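Section 9. Running the cable demo for visitors 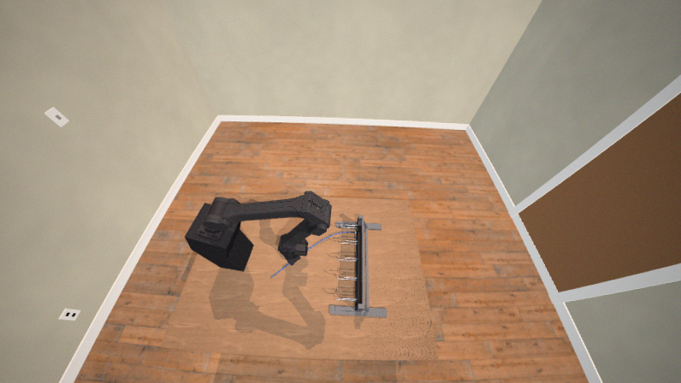
Read this section before you open the doors, including the parts that seem obvious. The simulated cable task looks easy on a screen, and visitors will believe whatever you tell them about it. Please tell them less than the Puronley brochure does.

Before the visit

1. Load the cable scene and check that the arm, the rack and the blue cable all appear.
2. Set the run limit to 60 seconds. The default is 100, and a stalled arm is dull to watch for that long.
3. Write down the seed. Ours is 2777. If you change it, say so in the log.
4. Do one full run with the sound off and the room lights on.

Note: One good run proves very little. Ifor Rees asked for a second seed at the June rehearsal and he was right to ask.

During the visit

5. Say at the start that this is a simulation. Say it again when people come in late.
6. Start the run and stop talking. Let them watch the gripper and the cable.
7. If the cable misses the clips, leave the miss on the screen. Do not restart before anyone has had a look.
8. Take questions. "Will it work on a real cable?" gets one answer: we have not shown that.

Caution: Do not drag the cable by hand while a run is active. The log will still record a normal run — and someone will quote it later.

Caution: Do not play a saved run and call it live.

After the visit

9. Save the log, failed runs included, and send it to Estíbaliz Nieto. She does not accept screenshots of the last step only.

Section last changed July 23, 2018. Steps 7 and 8 were reworded by Cledwyn Cadwaladr.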